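Food Packing and Holding, handout 9
Wrapping in foil, and what goes next to it

Okay, last time we ran out of minutes before I got to wrapping, so I'm picking up where the steam tables left off. Bring the Gindon workbook if you still have yours (the spiral one, the new edition moved all the page numbers!) and open it to the chapter on short holds.

I love foil and I will defend it, but it gets used lazily. Most people pull off way too much, scrunch it around the food and call it wrapped. Then you can't stack it, you can't label it, and somebody at the other end tears a hole in it trying to find the seam. What I want from you is the flat fold: food in the middle, long sides brought up together, rolled down twice, then the ends tucked under. It won't look pretty. Wrinkles are fine, and so are slightly uneven edges. I only care that it lies flat and that the seam is closed.

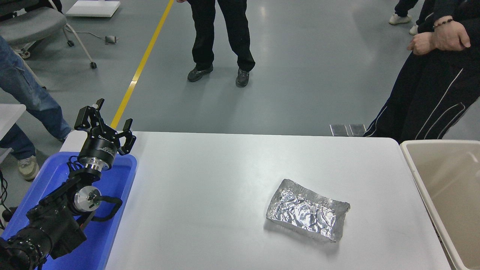

Fig. 1. Flat foil package on a white table.

A few things I always get asked. Shiny side in or out? Doesn't matter, pick one. Can you write on it? Sort of, but the marker rubs off, so put the label on tape and the tape on the foil. Can you wrap tomatoes or anything pickled? Not for long. Acid and aluminum don't get along, so put parchment in first and then foil over that.

Now drinks and sides. At the Alteo lunch service we packed 100 meals in one go, and the wraps gave us hardly any trouble. The cups did. An open paper cup set down close to the food is one elbow away from soup on everything, so keep cups upright, give them their own spot, and fill them last. Page 13 of the workbook has the layout I like, with the wrap in the middle and the cup off to one side.
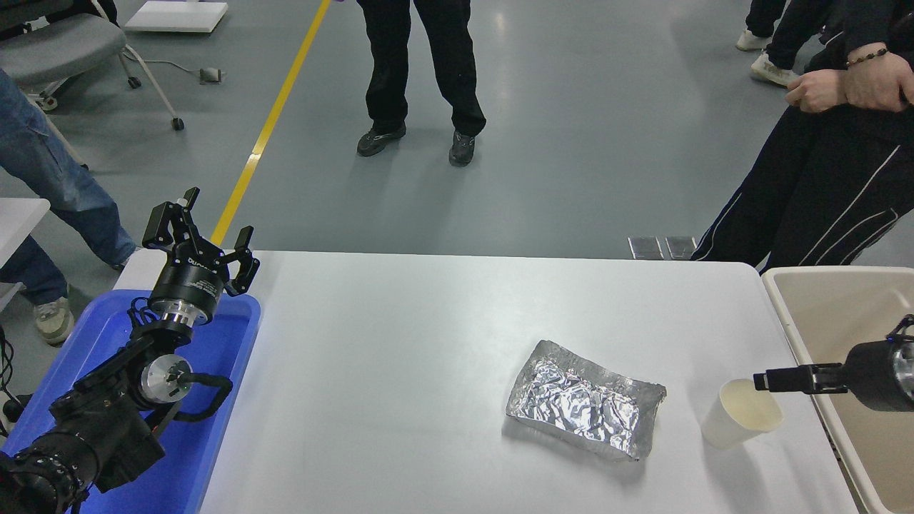
Sýkora wrote back after the last session that filling the cups last slows the line down too much, and that lids on early would do the same job with less fuss. Fair point, and I'd go along with it for cold drinks. For hot soup I'd still wait, because a lid that's been steaming for a while goes soft and pops off when you press it.

For next time: wrap 2 packages at home with the flat fold, one with parchment inside and one without, and leave them for about an hour. Open both and write down what the bread is like. The Erkine reading can wait until November.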